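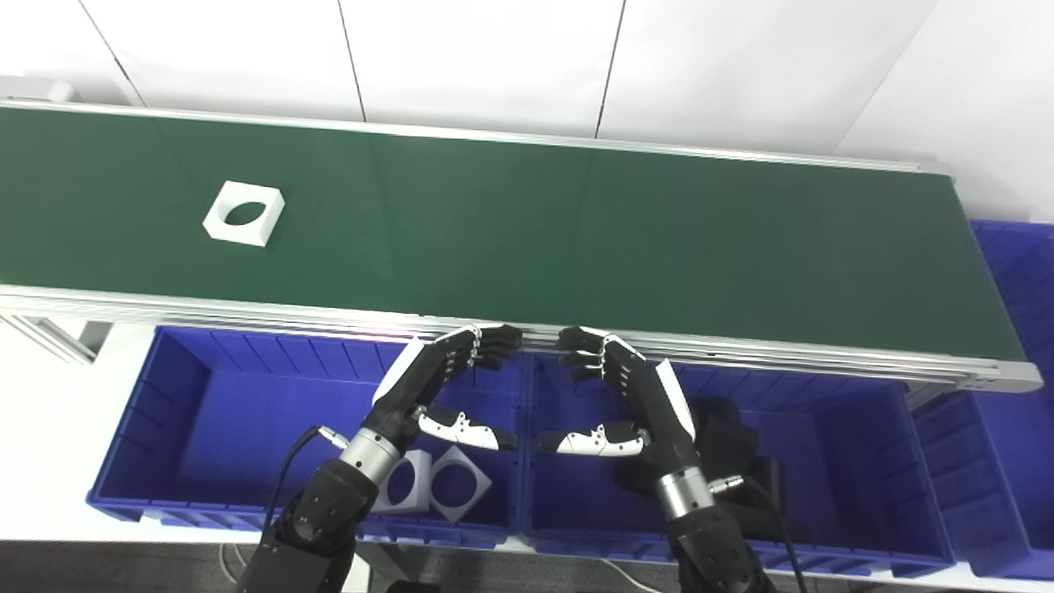 Branberg appoint Ignacio Ortuño as head coach on two-year deal

Thursday, June 29, 2023

Branberg have appointed Ignacio Ortuño as their new head coach, ending a search that began when the club parted company with their previous coach in April.

Ortuño has signed a two-year contract with the option of a third. He joins from Arnum, where he had been assistant coach for the past four seasons and took charge of the first team on two occasions while the club were between managers.

The two clubs agreed compensation earlier this week. The fee has not been disclosed, but it is understood to include a further payment if Branberg win promotion while Ortuño is in charge.

He will take his first training session on Monday, when the players report back from their summer break, and his first match will be a friendly at Pustevcombe the following weekend.

Ortuño was presented to reporters at the Prieto Stadium and said he had not needed long to make up his mind.

"I had two conversations with the club and after the second one I called my family and told them we were moving," he said. "I know this division and I know this team because we played them three times last season. They were hard to beat at home. Away from home there is work to do, and the players will tell you the same."

The 44-year-old spent most of his playing career as a central midfielder and made 239 league appearances before a knee injury forced him to retire. He moved straight into coaching with Arnum's under-19 side, spent two seasons with the reserves and was then promoted to the first-team staff.

It is his first permanent job as a head coach. Branberg had been expected to go for somebody with more experience after a season in which they finished 13th, four places lower than the year before, and went out of the cup in the second round.

Sporting director Kevser Tuncer, who led the search, said the club had interviewed five candidates and that Ortuño was the only one asked back for a third meeting.

"We did speak to coaches who have managed more games," Tuncer said. "Ignacio had watched every match we played since the winter break. He came with clips, and some of what he showed us was not very comfortable to look at. We conceded far too many goals from our own throw-ins last season. He had found all of them."

Tuncer said the board's target was a place in the top half, and that Ortuño would not be judged on the first few weeks.

"We open with three of our first four games away, so the table may not look great in August," she said. "That has been discussed with him and with the owners. We are not going to be back here in the fall having this conversation again."

Branberg scored 30 league goals last season, the lowest total of any side that avoided relegation. Ortuño said that finding more goals would be his main job in preseason, although he suggested that the answer would not come only from the transfer market.

"You look at where this team wins the ball and it is very deep," he said. "Then the forwards are alone and they have a long way to run. If we win it a little higher, the same players will get more chances. I would like one more striker, yes. Every coach would say that. But I want to work with the ones we have first."

He confirmed that he would use a back four, the system Arnum have played for most of his time there. Branberg switched between a back three and a back five last season, and two of the three center backs who played most often are out of contract. Talks with one of them are continuing. The other has been told he can leave.

The club have made two signings so far this summer, a goalkeeper and a left back, both on free transfers. Both deals were agreed before Ortuño was approached, but Tuncer said that he had been shown the club's list of targets during the interviews and had been happy with most of it.

"He crossed out two names," she said. "He added one, and we are working on that."

Ortuño would not be drawn on whether the name was that of an Arnum player. Under the terms agreed between the clubs, Branberg cannot approach any member of Arnum's first-team squad before the end of the summer transfer window, though the agreement does not cover players whose contracts have run out.

Arnum thanked Ortuño for his work in a short statement and said that his replacement would be named before they leave for their training camp. The club's reserve team coach is expected to step up, at least for the start of the season.

The rest of Branberg's coaching staff will stay largely as it was. The goalkeeping coach and the head of fitness have both agreed new one-year contracts. The first-team coach who ran the side for the final six matches of last season returns to his previous role as assistant, having told the club he did not want to be considered for the top job. Branberg took 11 points from those six games and moved clear of the bottom three with two matches to play.

Ortuño praised that run and said he had spoken to his new assistant by phone before signing.

"He knows the group and he did very well with them in a difficult moment," he said. "I asked him a lot of questions. I think I kept him on the phone too long."

A second assistant, who will be in charge of set pieces, is likely to be added next month.

There was no decision on the captaincy. Last season's captain missed the final two months with an ankle injury and is due to rejoin full training in the second week of preseason. Ortuño said he would meet every player individually before choosing and hoped to name a captain before the squad travel to their training camp in mid-July.

He also said that at least three players from the academy would be included in the group that reports on Monday. One of them, a 17-year-old winger, came off the bench twice in the closing weeks of last season. The other two have not yet played for the first team.

Branberg have sold 3,000 season tickets for the new campaign, slightly down on the same stage last year. The club have extended the renewal period for existing holders by a week to allow for those who were waiting to see who would be appointed. Prices for adults have been frozen, while under-16s pay a reduced rate in both the north and east stands.

Work on the new playing surface at the Prieto Stadium is on schedule. The old field was dug up at the end of May after complaints from visiting teams about the area in front of the south goal, where two matches had to be delayed after heavy rain. The new turf has been laid and the ground staff want it left alone until the end of July, so all but one of the preseason games will be played away.

The trip to Pustevcombe comes first. The visitors have been given 2,000 tickets for the match, which will go on sale to season ticket holders on Saturday morning and to other supporters from Tuesday if any are left. Seats are unreserved and children under 12 get in free with a paying adult. The clubs have met in preseason in each of the past three summers, with Pustevcombe winning last year's game 2-1.

Ortuño said he planned to use two different teams, one in each half, and that the result would not matter much to him.

"They will have had five days of training," he said. "Some of them will be learning each other's names, and I will be learning theirs. I want to see who talks on the field."

Branberg's opening league game is at home on the second weekend of August. The rest of the fixture list, including the dates for matches moved for television, will be confirmed next week.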